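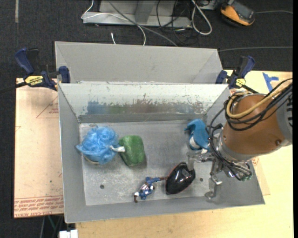 Don't skip the cable check when you write this up, Laurențiu Filip told me on the stairs, people always write about the gripper and then wonder why their own cell stops after lunch. So the cables get a fair share of this report, and I'm happy to give it to them, since I came home with three pages of notes on that alone.

The open afternoon at Starketti was in November, in their building on the Himden side of the canal. Doors at one, coffee at half past, and after that you could go where you liked. Most of the crowd went to the big palletizer downstairs. I went up to Comeck, which is what they call their bin picking cell, and I stayed there until they started turning the lights off!

Comeck is one arm and two gray metal bins, front and back, with stuff on the bottom to be picked. The stuff is a wonderful mix. A mesh bath pouf, a plush toy, a spongy green block, a little action figure, something black and glossy that I would hate to have to grab with two metal fingers. Laurențiu's view is that a bin of identical parts teaches you about those parts and a bin of odds and ends teaches you about your cell. The pouf is the one they respect most. A finger can go through the mesh and come up with one loop of it, and then you're towing the thing about by a thread.

Setting up

The bins are clamped with ordinary bar clamps, blue ones, at least one an Irwin, the same kind I have in my garage. I asked if there was a plan to bolt everything down for good and got a firm no. They move the bins whenever the reach needs testing, and a clamp comes off in a few seconds. The price is that you have to check them. First job of the day is a hand on each clamp, a push on the bin corner, and if anything gives, you tighten it and then redo the bin position before the arm is allowed to move.

Redoing the position is simple enough that they let me try. You jog the arm slowly to each corner of the bin floor, stop a little above it, save the point, and go on to the next one. Then a test pass at low speed with the hand on the stop button. I was much too careful and it took me forever, and the woman behind me in line did it in half the time (she runs a bakery line, she said, and has done worse before breakfast).

The wear on the bin is worth a look too. There's a wide band of rubbed-off color along the far wall, blue and green and a brownish red, and the floor is scratched and hazy. They leave the old marks alone and watch for new ones. A fresh scratch in a fresh place means a saved point has drifted or a finger is coming down lower than it should. I loved this. No software at all, you just have to know your own bin.

The cables

All right, Laurențiu. The black cables on this arm run down outside it and gather near the wrist, and a bundle of them loops over the orange-brown cover. Each loop needs enough slack for the wrist to turn all the way both ways, and no more than that, or it hangs down and catches on the bin wall. The check goes like this: robot at its home pose, turn the wrist slowly to one end, look, turn it to the other end, look again. Then run your fingers along the bundle and feel for flat spots. Flat spots come before breaks. They do it every 700 picks, and the counter on the screen stood at 2,856 when I got there.

The fittings at the wrist get a light tug and a wipe, and that's it. Laurențiu was strict about the wipe being dry.

The gripper

Fingers and linkages are looked after by the Bratu sheet, a single laminated page with six steps on it, named after whoever wrote the first version. Power off, fingers open by hand, feel each joint for play, clean out fluff (plush toys shed more than you'd think), look at the fingertips, close and compare. If one finger reaches the middle before the other, a pin is going. They keep spare pins in a mint tin. After a pin change the gripper does 100 open and close cycles on nothing, and only then goes back to picking.

I asked what breaks most often and expected to hear about motors. Connectors, he said. Then pins, then connectors again.

What I'd do at home

I've already redone the cable loops on my own small arm, and mine were far too tight. I'm going to start a page like the Bratu one as well, though I only have four steps so far and one of them is "look at it." If Starketti runs the afternoon again next year, go up the stairs first and do the palletizer later. Parking is behind the tire shop, and the coffee was good.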